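4.2 Emissão e queima de taxas após a mudança de consenso

A análise incide sobre a rede Nimov, cujo protocolo passou em setembro de um regime de prova de trabalho para um regime de prova de participação. A oferta líquida foi calculada pela diferença entre os tokens atribuídos aos validadores e os tokens destruídos pelo mecanismo de taxa base, com agregação por época de 1,000 blocos. A amostra compreende 2,193 épocas e exclui os períodos em que o cliente Dunow apresentou dessincronização.
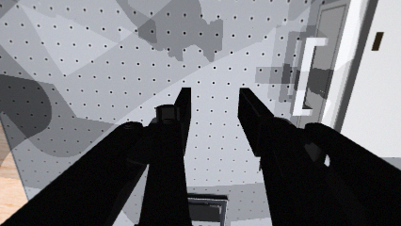 Segundo Kettani, a exclusão desses períodos subestima a queima, dado que a dessincronização coincide com picos de procura por espaço em bloco; a série deveria, por isso, ser reposta por interpolação. A objeção foi testada na secção 6, e o sinal da emissão líquida mantém-se em ambas as especificações, embora a magnitude se reduza na segunda.

O efeito da queima depende do volume de transações. Em épocas de baixa atividade, a recompensa dos validadores excede a destruição de tokens e a oferta cresce. Em épocas de congestionamento verifica-se o inverso. A carteira Jomik, que agrupa transferências antes de as submeter, atenua esta variação, e as suas operações foram tratadas separadamente. 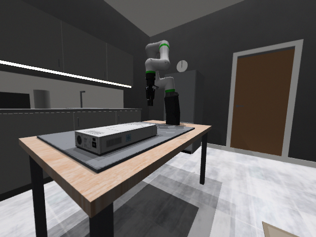 Figura 2. Unidade eletrónica sobre uma mesa com tampo de madeira (ambiente simulado).

Os coeficientes estimados não permitem concluir que a rede seja deflacionária no longo prazo. A participação dos validadores continuava a aumentar no final da amostra, e a recompensa individual ajusta-se a esse aumento com desfasamento.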